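A Year of Eating What's Ready: Margit Holmgren on Seasonal Cooking

Margit Holmgren was halfway through a bowl of plums when I rang, and she didn't stop on my account. "They've come all at once," she said. "You wait and wait, and then one morning you've got 15 pounds of them and you have to get a move on!"

She has been running her kitchen classes in Fanivstead for three years, in the old seed merchant's on Plimska Street, and I can't think of anyone who gets more excited about a vegetable. We were meant to talk about her new handbook. We got to it eventually.

The idea behind it is simple enough: cook what is ready near you, and learn to put by the rest. Margit grew up with a mother who bottled everything, and for years she wanted nothing to do with it. "I lived on toast," she said. "Toast and tinned soup. Then a neighbour gave me a marrow the size of a dog and I had to work out what to do with it."

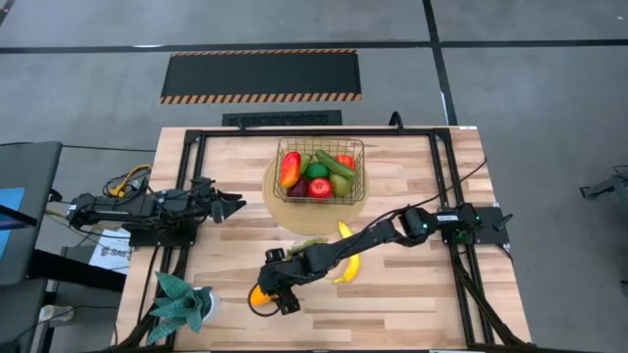
What she did was make chutney, badly. The first batch was so sharp that it made her eyes water, but she opened a forgotten jar of it in November and it had turned into something lovely. "Leave it alone, that's my whole advice on chutney. Put it at the back of the cupboard and forget you own it."

The handbook runs to 262 pages and she tested every recipe at home, a good few of them on her class. Her favourite chapter is the one on pears. She is very firm on pears. "Pick them hard, bring them indoors, and look at them every single day. Press by the stalk. If it gives a little, eat it now, standing up, over the sink."

I asked whether all this was only for people with gardens. She has a back step with pots on it, she told me, and buys nearly everything else from the Saturday market — the Lumbantobing stall for greens and herbs, and whoever has the best-looking squash. 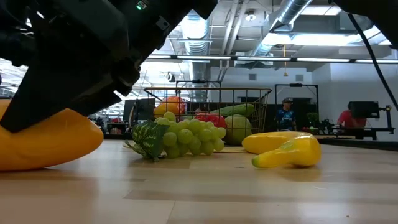
"Go late," she said. "Go when they're packing up and ask what they'd rather not take home. I've had whole trays of tomatoes that way, a bit split, perfect for sauce." She roasts them with the skins on, garlic tucked in between, and freezes the lot in old yoghurt pots (label them, she begs, or you'll be defrosting stewed rhubarb for your pasta).

Her autumn classes are nearly full, and there's to be a supper at Cotia, the café next door, with soup and far too much bread. She's already worrying over which soup. When I left her she was going back to the plums, and thinking she might try them with bay.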